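Centro Orinero - Servicio de Mantenimiento y Limpieza
18 de diciembre de 2018

1/16 Abrimos hilo sobre el uso de paños de microfibra en las mesas de trabajo del Centro Orinero. Recoge el contenido de la ficha 79, en vigor desde septiembre, y responde a las consultas recibidas en esta cuenta durante las últimas semanas.

2/16 La ficha se aplica a las mesas de superficie lisa y a los objetos pequeños que permanecen sobre ellas: cuencos, cajoneras de sobremesa y accesorios de acrílico transparente. Quedan fuera los suelos, las pantallas y la vajilla del comedor, que tienen ficha propia.

3/16 Los paños morados se reservan para mesas. Los de otros colores corresponden a aseos y a cocina y no deben mezclarse con ellos, ni en el uso ni en el lavado. Se ruega revisar el canto antes de empezar: un borde con fibras sueltas todavía sirve para el polvo, pero se aparta para no usarlo en acrílico.
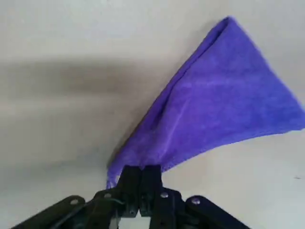

Desde la sala 601 nos escriben que sus paños tienen ya los bordes deshilachados y preguntan si conviene recortarlos con tijera. Puede recortarse una fibra larga aislada. Si el deshilachado recorre todo un lado, el paño se entrega en el mostrador y se retira otro.

4/16 Antes de pasar el paño se reúnen los objetos hacia el fondo de la mesa, de modo que la parte central quede despejada. No es necesario bajarlos al suelo ni trasladarlos a otra sala.

5/16 El paño se sacude y se dobla en cuatro. Se trabaja con una sola cara cada vez y se cambia de cara cuando la anterior se ve cargada de polvo. Con el paño hecho una bola se limpia peor y se arrastran partículas.

6/16 Primera pasada siempre en seco, del fondo hacia el borde próximo. Si hay cables sobre la mesa se limpia siguiendo su recorrido, sin tirar de ellos. En las superficies marrones el polvo claro se aprecia mejor mirando la mesa de lado.
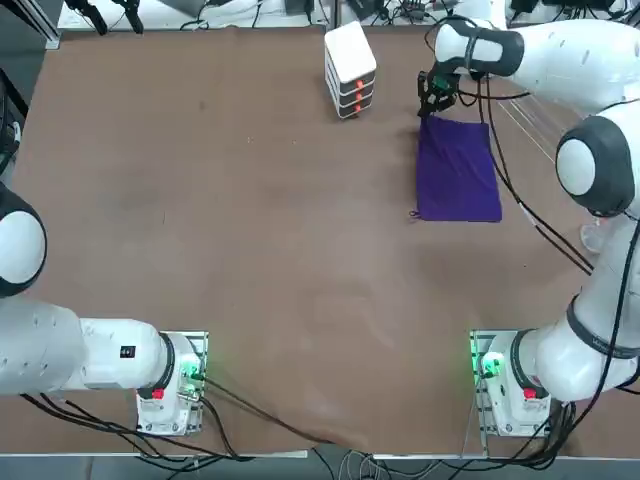 7/16 Segunda pasada, con el paño apenas humedecido. Se utiliza la solución neutra Broteo en la dilución indicada en la etiqueta del pulverizador. Se pulveriza sobre el paño, nunca sobre la mesa.

8/16 Tercera pasada, de nuevo en seco y con otro paño. Suele omitirse por prisa y es la causa más frecuente de los cercos por los que nos consultan.

9/16 Acerca de las marcas claras en los tableros marrones: algunas son restos de producto y desaparecen con la segunda pasada. Otras son roces del propio acabado y no deben frotarse con insistencia. En caso de duda, avísese al Servicio antes de probar con otro producto.

10/16 Los soportes de acrílico transparente se limpian al final, con un paño limpio y sin costuras gruesas. Quedan excluidos el alcohol, el amoníaco y las toallas de papel. El paño se apoya sin presión y se levanta al terminar cada tramo.
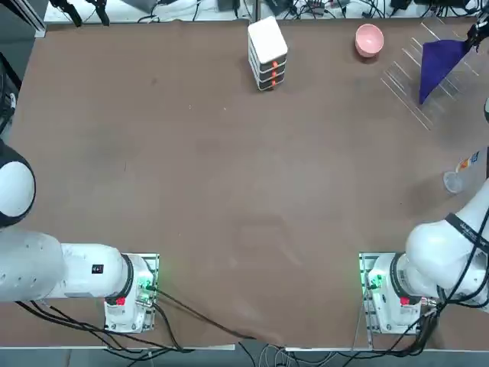 Una usuaria responde que en su planta el acrílico ya está rayado y que lleva meses limpiándolo con papel de cocina. Le agradecemos el aviso. Las rayas existentes no se corrigen con la limpieza; puede solicitar la sustitución de la pieza con el formulario de incidencias.

11/16 Cajoneras de sobremesa: se limpian primero la parte superior y los tiradores, con los cajones cerrados. El interior se vacía una vez al mes. Rogamos que no se guarden en ellas paños húmedos, ni siquiera de manera provisional.

12/16 Cuencos: se retiran vacíos, se lavan aparte y vuelven a su sitio una vez secos. Si un cuenco contiene piezas pequeñas, la persona responsable de la mesa decide dónde se vuelcan.

13/16 Terminada la tarea, el paño se cuelga de una esquina o de su presilla, si la tiene, y se deja caer extendido - no doblado sobre el respaldo de una silla. Debe quedar separado de los objetos ya limpios.

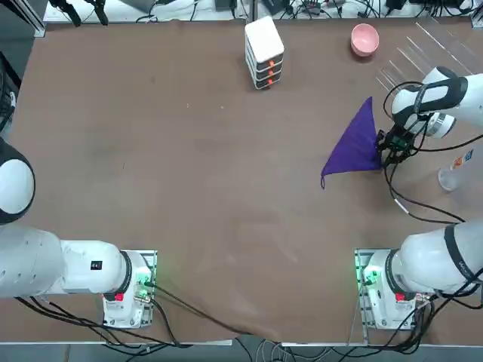
14/16 Lavado: los paños morados se envían juntos, sin suavizante y sin prendas de algodón. El suavizante reduce la capacidad de absorción y obliga a retirarlos antes de tiempo. La recogida se hace en el armario de la planta baja, balda inferior.

15/16 El edificio Wendwood sigue por ahora su ficha anterior. El personal que trabaja en ambos edificios aplicará en cada uno la que corresponda - lamentamos la molestia. La versión común se publicará en esta misma cuenta.

16/16 Las solicitudes de paños y de solución neutra se tramitan en la extensión 3466, en horario de mañana. Indíquese planta, sala y número de mesas.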